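Amska社 保管・仕分け棟 見学記録

訪問日:2022年6月29日
受入担当:Sanne Baert氏(施設管理)、Lies Stevens氏(備品管理)

1. 訪問の目的
当方の作業室は来期に移転を予定しており、小物備品の保管方法と床面の使い方を見直している。同規模の部屋を改装済みのAmska社に依頼し、棚、容器、配管まわりの納まりを中心に見せてもらった。所要は午前中いっぱい。移転計画の図面はFedska社が担当しているため、同社のAmber Postma氏も同行した。

2. 建物の概要
元は織物の検品場として使われていた平屋で、延床は536平方メートル。改装時に間仕切りを撤去し、現在は大小14室に再編されている。外壁と内壁の一部にれんがが残る。構造上の理由で撤去できない壁が2面あり、設備配管は壁内に通さず露出とした。Baert氏によれば、露出配管にしたことで改装費が下がり、点検口も不要になったという。塗装の塗り直しは7月に予定されている。

3. 作業室
見学の中心は、北側の作業室である。床は淡い灰色、壁際に白い金属製の多段棚が置かれ、工具や容器などの小物が載る。棚の背後は赤褐色のれんが壁で、その上方を配管と電線管がまとまって走り、さらに上、天井下の高い位置に白いエアコンが付く。棚の上端と配管の間に余裕があるかどうかは移転先でも問題になるため、Postma氏が実測した。数値は別紙の図面に記入済みである。

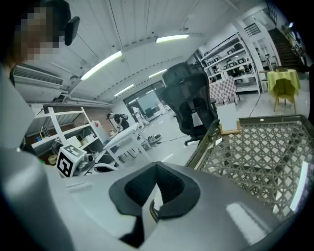 棚板の高さは備品の寸法に合わせて変更できる。Stevens氏の運用では、使用頻度の高い工具を腰から胸の高さに集め、月に一度しか使わないものは最下段か別室へ回す。箱のまま置く場合は、品名を手前の面に書く。棚卸しは年2回で、登録品目は施設全体で702点。登録台帳はPrustisという社内様式で、棚番号、段番号、品名、数量の4欄しかない。以前は購入日と単価も記入させていたが、未記入が多く、欄ごと廃止したとのこと。

容器については、格子編みの大型かごを使っている点が参考になった。濃い灰色の縁が付き、編み目は菱形で、側面を通して向こうの床が透ける。中身の有無が離れた位置からでも判断でき、底に埃がたまりにくい。一方、編み目より細いものは抜け落ちるため、ねじ類や短いケーブルには使えない。当方で導入するなら、内袋の併用が前提となる。かごの奥には、白い紙を入れた木枠の小さな板が立ててあった。

椅子は黒いメッシュ張り、ヘッドレスト付きのキャスター式である。床の仕上げとの相性を尋ねたところ、改装直後は車輪の跡が出たが、車輪を軟質のものに替えてからは目立たなくなったという回答であった。床上の黒い細いケーブルについては、当方の基準では通路にかかる箇所に保護カバーが必要になる。移転先では、電源を天井から下ろす案と床カバー案の両方で見積もりを取る。

4. 搬入口と予備倉庫
搬入口は東側に1か所。段差はなく、台車がそのまま入る。納入業者のAkbulutは週2回の便で、荷は搬入口脇の仮置き場で一度開梱してから各室へ配る。段ボールを作業室に持ち込まない原則は徹底されているわけではなく、小箱については各室の判断に任せている。予備倉庫の棚は床荷重の制限を受け、1区画あたりの上限は4000キログラム。表示は入口の扉に掲示されている。

5. 質疑
当方:露出配管の清掃頻度は。
Baert氏:上面のみ四半期ごと。脚立が要るため二人作業とする。
当方:棚の転倒防止は。
Stevens氏:れんが壁には直接打たず、床側で固定している。目地の状態が場所によって異なるため。
当方:かごの耐用年数は。
Stevens氏:記録を取っていない。縁が割れたら交換する。

6. 持ち帰り事項
・棚の床固定について、移転先の床スラブ厚を確認する(Postma氏)
・かごの見積もり。内袋付きと内袋なしの2通り
・台帳の欄数を減らす件は、次回の打合せで扱う
・エアコンの吹出し方向と棚の位置関係は、図面の改訂時に再検討

以上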